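Gallery > Rooms and Workspaces > Small Items Sorting

Small Items Sorting: Selected Views

Fullalent maintains a running record of its shared worktables and the everyday articles kept on them. The present gallery is devoted to small items: rings, cords, clips, toys and the other minor goods that collect on any table in regular use. Such articles are seldom recorded in detail, yet they account for a large share of the time spent setting a room in order.

The selection was prepared by Qusai Hijazi for the Vistholm office. It belongs to a larger collection of 1,347 views, of which 66 concern tabletops. Visitors may consult the full set at the Zerirberg reading room during regular hours, from 9:00 a.m. to 4:30 p.m.

The articles are grouped according to the Ghaffari list, which divides household and office goods into 35 classes. Three of these are of interest on this page:

Class 4 – Rings, loops and cords
Class 11 – Open baskets and trays
Class 19 – Toys and hand-held novelties

Captions are kept brief. Where an article could reasonably be placed in more than one class, the first suitable class has been used. Colors are given as they appear and should not be taken as a guide to the maker's own naming.

Views of the Worktable

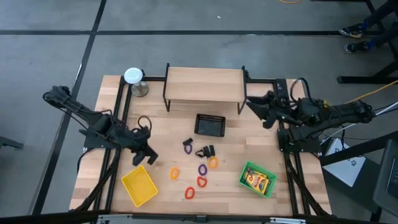 Class 4 and Class 11. Small plastic rings, purple and orange among them, lie on the wood near a shallow black mesh basket. A low shelf with a light wood top and thin black metal legs stands at the far edge of the table. 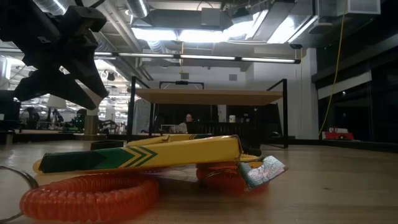 Class 4 and Class 19. A yellow toy grabber with green chevron markings rests on its side, with an orange coiled plastic cord beneath and around it. The coil is entered under cords – the metal key ring at its end is not listed separately.

Use of the Gallery

Views may be reproduced for teaching and for internal training, provided that Fullalent is credited. Requests for larger prints should be addressed to the Vistholm office and should state the title of the gallery and the position of the view on the page. Prints are normally ready for collection in February.

Corrections to the captions are welcome and will be entered at the next revision of the list.

3 comments | 66 shares

Contact | Copyright Fullalent | Back to top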